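How I Clean and Re-Oil a Maple Board (and the Wooden Blocks That Live on It)

Posted Dec 21, 2023

Every December I get the urge to oil things. Cutting boards, spoons, the step stool, whatever is made of wood and will hold still. This year it was the turn of the big maple board that has spent most of its life under shape-sorter blocks, and I wrote down what I did as I went, mostly so I'd stop looking up the same answers every winter.

You don't need much. Here's my pile:

A bowl of warm water with a small squirt of dish soap
Two rags for washing, and a stack of old T-shirt pieces for oil
Sandpaper, 150 and 220 grit
A sanding block (a scrap of cork-faced wood is fine)
Food-safe mineral oil
Board wax, if you like a softer finish. I use the Femwood one in the flat tin

Set aside an afternoon for the washing and sanding, then leave the oil for the next day. I've tried squeezing it all into one session and ended up with fuzzy patches, because the wood was still damp underneath.

Washing the board

Wring your rag out well. I mean really well, it should barely leave a trail. Wipe along the grain, flip the rag, wipe again, then go over everything with plain water and dry it with a towel. Do both faces even if only one is dirty! A glued-up board that gets wet on one side and stays dry on the other can cup on you, and I have a Salcedo bread board in the garage that rocks like a boat to prove it.

Stand it on edge to dry, with air on both sides. Mine went against the hallway wall overnight.

While it's upright, look along the glue seams. Run a fingernail across each one. If your nail catches a little, sanding will usually take care of it. If you can slide a piece of paper into the gap, stop there and fix the joint first, since oil in an open seam makes it miserable to glue later.

Washing the blocks

Same soapy water, same nearly dry rag, one block at a time. Please don't drop them in the sink. I did that with my first set (a Grundier one, from a yard sale) and the paint lifted at every corner within a week. 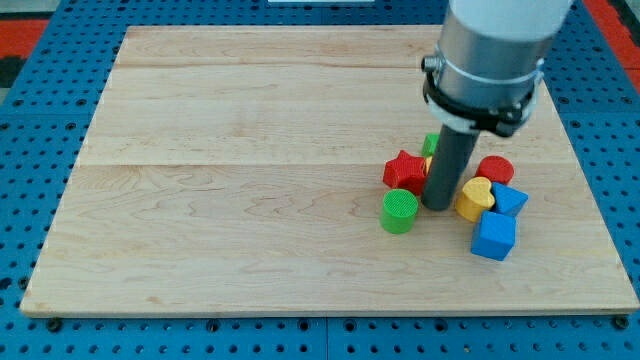
For the grime that settles into textured paint, I use a soft toothbrush and go in little circles, then wipe right away. Stars are the slow ones, what with all those inside corners. A cotton swab gets in where the brush won't. Cylinders you can just roll in the rag. Let everything dry on a towel and turn the blocks over after an hour or so.

I don't sand painted blocks and I don't oil them either. Oil on paint stays tacky forever and picks up every crumb in the house. If the paint is chipping, or you have an old set and no idea what's on it, keep it away from little kids who still chew things.

Sanding

Back to the board. Start with 150 only if you have scratches you can feel, otherwise go straight to 220. Long strokes, with the grain, light pressure. On maple it's easy to get impatient and lean on one spot, and then you have a dip that shows up the second the oil goes on (ask me how I know).

Give the end grain extra time. It drinks up oil, and if it's rough it goes on looking dirty no matter how clean it is. I ease the sharp edges with 2 light passes and leave it at that. Then brush off the dust, wipe with a barely damp rag and let it dry again.

Oiling

Pour a puddle about the size of a cookie in the middle of the board and spread it with a T-shirt piece. Maple doesn't change color as much as walnut does, but the pale streaks and any pink in the grain will warm up nicely. Cover both faces and all the edges, then wait 30 minutes. Wherever it looks dull, add a bit more. Wipe off anything still sitting on the surface and leave the board on edge until morning.

I do a second coat the next day, and a third on the end grain. If you're waxing, it goes on after the last coat of oil: thin layer, let it haze, buff it with a clean cloth. The Larnik wax smells better than the Femwood, but it took forever to buff out, so I went back.

Spread your oily rags flat outside to dry. Mineral oil is pretty tame, but if you swap in linseed or another drying oil, balled-up rags can catch fire on their own.

Give the board a day before the blocks go back on. Mine still felt slick the next morning, so I buffed it one more time and left it until after dinner.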